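27 October 2020

Spent the morning on the percussion parts again. I had told myself in April that the piece was finished, and in the sense that there was a double bar at the end of it, it was. It had 381 bars, a title I only slightly disliked and a dedication I have since taken off. Then I made the mistake of reading it from the vibraphone player's side, and discovered that at bar 200 I have asked one human being to play a bowed crotale, turn a page and pick up four mallets in the space of a quaver rest. The quaver rest is marked "senza misura", so I suppose they could take all evening over it.

The ensemble at Loscombe want everything by the middle of next month. They can have 16 players in the hall, spaced out like chess pieces near the end of a game, and the wind have to sit behind screens. I wrote the middle section for a huddle. The whole idea was that the clarinets and the violas should breathe on each other's necks, musically speaking, and now they will be a bus length apart and late. I have thought of writing the lateness in. It is the kind of thing one says in a programme note, that the work "explores distance", when what happened is that somebody measured the floor.

Programme note also not written. They want 200 words, and I have nine, of which two are the title.

Lunch was soup. Ate it standing up, reading the proofs from Unex, who have engraved the second quartet beautifully and wrongly. Every natural harmonic has become an artificial one, which makes the slow movement unplayable but very handsome on the page. There is also a new marking, "poco a poco meno", with nothing after it. Less what? I looked at my manuscript and it says exactly that, in my own hand, so I have left it. Some cellist will write to me in ten years and I shall say it was deliberate.

Did the catalogue in the afternoon as a way of not doing the note. I have been meaning to put the worklist in order since the last mover's box was unpacked. I had always assumed it would come to a respectable number, and after throwing out the student pieces, the withdrawn pieces, the piece that is the same piece with a different flute, and the fanfare for the opening of the leisure centre, there are 39. I put the fanfare back in. It had two performances, if you count the rehearsal, and more people heard it than have heard both quartets together.

The durations are the worst of it. I have the trio down as eleven minutes in one list, fourteen in another, and the only recording runs to nearly seventeen because the pianist had views. Which is the true one? I wrote "c. 14" and felt like a liar. The electronic pieces ought to be easy, being the same length every time, except that I no longer have anything that will open the files for two of them, so they are currently silent and of no length whatever.

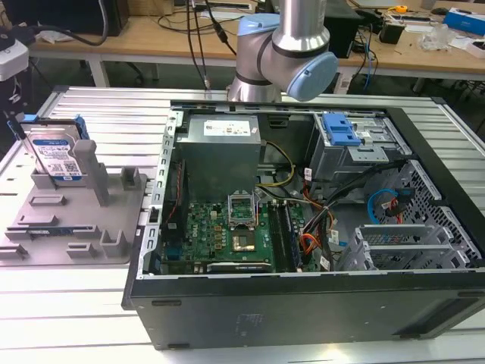
Of the rest, "Skultelport" is the one I still mind about. I took the name off a map I had drawn myself as a child, a harbour with far too many lighthouses, and for years I let people think it was somewhere on the Baltic. A critic once praised its "authentic northern light". It is for two pianos a sixth of a tone apart, and I have not heard it live since the hall sold the second piano. I got the score down and played what I could of both parts on the upright, which gave the sixth of a tone free of charge, along with a few other intervals I had not asked for. Bars 60 to 90 are still good. I would not write the ending now. It goes on apologising for itself for two pages and then stops on a chord I must have got by leaning.

The Kravchuk Prize people have written to say that this year's round is postponed, that all entries remain under consideration, and would entrants please refrain from enquiring. I had forgotten that I entered. Spent a pleasant quarter of an hour trying to remember what with. If it was the wind quintet I should like it back, there is a wrong clef in the horn.

Walked to the postbox before dark with the corrected proofs. Wet leaves everywhere and the man with the leaf blower holding a steady B flat, a little under, sagging to A whenever he turned the corner. Came home and found I had written the oboe's long note in the new section as a B flat sagging to A. I am almost sure I did that yesterday.

Evening: solved bar 200. The vibraphone hands the crotale to the second percussionist, who has had nothing to do since bar 163 but look attentive. It means redoing both parts and moving a page turn, and the bow now has to live on the other side of the room, but it can be played. Changed "senza misura" to a fermata. Changed it back.

Still nine words for the note. Tomorrow the harp pedals, which I have been putting off, and ring the hall about whether the screens rattle.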